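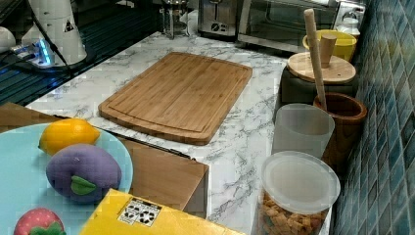

Rinaldi Kitchen: progress report to the Clotus fund

Tue 13 February

The grant of $4000 was for fitting out the practice kitchen at Itska House, where clients relearn everyday jobs such as making breakfast, setting out a plate and clearing up afterwards. Most of the fit-out is done. We have 7 sessions a week booked, up from 4 in September.

Counter and storage

The marble-patterned counter is in and the tiled wall behind it is finished in blue-green mosaic. Dry goods have been moved into lidded canisters along the wall side, and cereal is kept in a clear one so people can see what is left. The bamboo cutting board stays out on the counter. It has a groove around the edge for juice, and it is big enough for clients who need to work with both hands well apart.

For sorting and plating tasks we use pretend food. The set includes a lemon, a strawberry and a large purple plush fruit, with a light-blue plate to put them on. Staff asked for more pieces and these are on order from Grakton at a cost of $179.

Breakfast area

The two-slot toaster is stainless steel and sits at the front of the counter, within easy reach. The cereal box stands at the back against the wall. Some clients find that a long stretch, so we are looking at a low shelf.
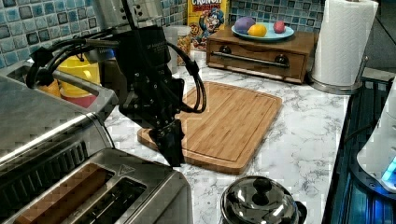 Still to do

Labels for the drawers have not been printed. We also need a second cutting board and a non-slip mat to go under each one. Both can be met from what remains of the grant. The next report will include the receipts and the session attendance sheets.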